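Stable and Yard Staff Wanted, Godum Racing Stables, Skeven

We are looking for two people to join our yard at Skeven, one as a full-time groom and work rider and one as a part-time yard hand, to start in June or as soon after that as suits you. If you have been thinking about a life with racehorses and never quite found the right door to knock on, please do read on, even if you are not sure you tick every box.

Godum is a middling sort of yard. We train on the Flat with a few dual-purpose horses kept going through the winter, and most of our runners go to Delside, with the odd day out further afield when a horse deserves it. Our owners are a friendly lot who like to come and see their horses on the gallops and will very often bring cake. We had our best season for a long while last year, and the boxes are filling up nicely, so we need more good hands and kind voices around the place.

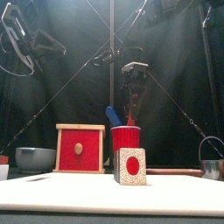 Two robot arms at the white board, one of them above the red cup

The groom and work rider will look after three or four horses of their own, ride out on most mornings and lead up at the races. First lot pulls out at 6 in the morning all year round (yes, in January too!), and we stop for a proper breakfast in the kitchen after second lot. Evening stables start in the middle of the afternoon and we are strict about everybody getting home on time. You will work one weekend in three, and on the weekends you are off you really are off, with your telephone left alone.

You will need to be a confident rider who can sit quietly on a fresh two-year-old, and we would love you to have spent some time in a racing yard before, although we have had very good people come to us from eventing, from hunting yards and in one case from a riding school by the sea. Our gallop is a 5 furlong uphill strip with a woodchip surface, and there is a nice round canter below it for the babies.

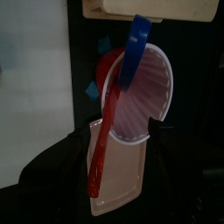

The yard hand's job is on foot, mornings only, and you don't need to ride at all. There is mucking out, of course, and plenty of it, along with filling haynets, sweeping, washing down after work, leading horses to and from the walker and turning out the ones that are having a holiday. It would suit somebody with children at school, or somebody who has retired from something else and misses being outdoors, or a school leaver who would like to find out whether racing is for them. What matters to us is that you are gentle with the horses, that you notice things (a bit of heat in a leg, a manger not licked clean) and that you say so, even if it comes to nothing.

Now to the practical side. Pay for both posts depends on experience, and we are glad to talk about it plainly when you come and see us. The full-time post comes with a room in the staff cottage if you want it, with heating and internet included, and there is a paddock where a well-behaved horse or pony of your own could live. Dogs are a matter for discussion, as we have rather a lot already. Pool money is shared out among all the staff, part-timers included, and whoever leads up a winner at Delside gets a little extra from us on top.

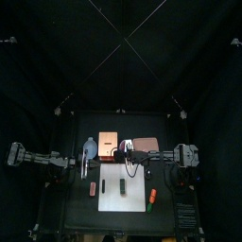
The two arms over the black tabletop

We also put £3000 a year aside for training, to be shared among the team. In the past it has paid for driving lessons, a horsebox test, a first aid course and some jockey coaching for a lad who wanted to ride in amateur races. If there is something you would like to learn, tell us when you apply and we will see what can be done. The Filali Handicap meeting at Delside is the big day of our summer, and the whole yard goes, in shifts if need be, with a picnic.

To apply, please write us a letter or an email telling us a bit about yourself, which job you are after, when you could start and the names of two people who know your work. A neat CV is nice to have but a page of ordinary sentences will do very well. We would then ask you to come for a morning, have a look round, ride a lot or two if you are applying for the riding post, and stay for breakfast. We pay for that morning and will help with your train fare.
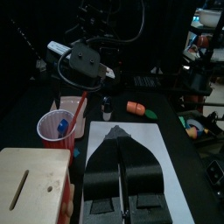 If you don't drive, the 439 bus stops at the end of our lane, though the first one of the day is too late for first lot, so you would need a lift or a bicycle for the mornings. Several of us live in Skeven village and are happy to share cars.

Letters should go to The Yard Office, Godum Racing Stables, Skeven. The office is staffed until midday, and after that it is best to leave a message and we will ring you back once evening stables are done.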